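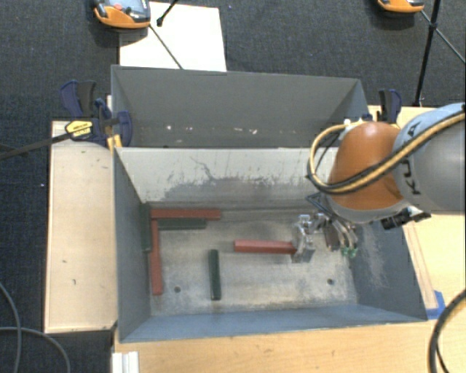
Why does it take only one block, when it could push them all together and be finished sooner? A visitor asked this at the open day of the Biltby workshop, and the question was heard again, in other words, from almost every group that came after. It is a good question with which to begin a chapter on demonstrations, as it shows what people expect from a robot before they have watched one for a longer time.

Chapter 6
Showing a Robot at Work: Visits, Demonstrations and Open Days

After studying this chapter you should be able to:
– explain the difference between a demonstration and a normal production run;
– choose a task which a visitor can follow without previous knowledge;
– plan the time, the standing places and the spoken explanation for a group;
– record the questions of visitors and use them afterwards.

6.1 A simple task, shown many times

The workshop at Biltby opens its doors to the public every May. The task for the open day is bin picking. Long red and green blocks lie in a metal bin, and the arm must grip one of them, lift it out and put it down. A child understands the aim in a few seconds. The difficulties become visible only later, and it is useful for the teacher or the engineer that they do.

Consider first where a block may lie. When it rests in the open part of the floor, the jaws can reach its end with little trouble. When blocks are pushed into a corner, side by side and against the wall, the jaws need space on both sides and do not always find it. The visitor sees the same block and the same gripper, and cannot understand at first why one case is easy and the other is not. A short explanation at this moment is worth more than a long lecture at the beginning.

The bin also deserves a word. The one in the photograph is scratched and stained, with worn places on the floor and on the walls. Students often suggest that a new bin would look better for guests. The people at Biltby decided against this. A shiny new surface reflects the light differently, and the settings found during the weeks before would have to be checked again.

6.2 Numbers from one open day

On the open day described here, 178 visitors came through the workshop. The arm made 1352 attempts to take a block. Each group stayed up to 50 minutes, questions included. The attempts that failed were recorded too, and the running result was shown on a board near the door.

Some of the staff were against the board in the beginning. They feared that guests would remember only the failures. In the written comments, however, the failures were mentioned mostly with interest. One comment says that the second try, at a slightly different angle, was the best part of the afternoon.

A similar open day at Caltside was organised in another way. There the arm repeated a fixed movement with parts that always lay in the same place. It ran through 2053 cycles in one week without a stop. The guests were polite, but they moved on quickly, and very few questions were noted. We shall compare both events in section 6.4, and you should keep in mind that they had different aims: Caltside wanted to show reliability, Biltby wanted to show a problem.

6.3 Before the guests arrive

The preparation begins with the place where people stand. They must see into the bin, and they must stay outside the reach of the arm at every moment. These two wishes are in conflict, and the usual solution is a barrier together with a screen that shows the bin from above. The Vasconcelos training centre, whose plan is printed at the end of this chapter, uses a raised step behind the barrier.

Next comes the spoken part. The speaker should be a different person from the operator. An operator who talks to guests watches the guests – and somebody has to watch the arm.

Before you read further, write down three questions which you would expect from a group of visitors aged twelve, and three from a group of factory managers. Keep the list. You will need it for the Trinness case, where both groups arrived at the same hour.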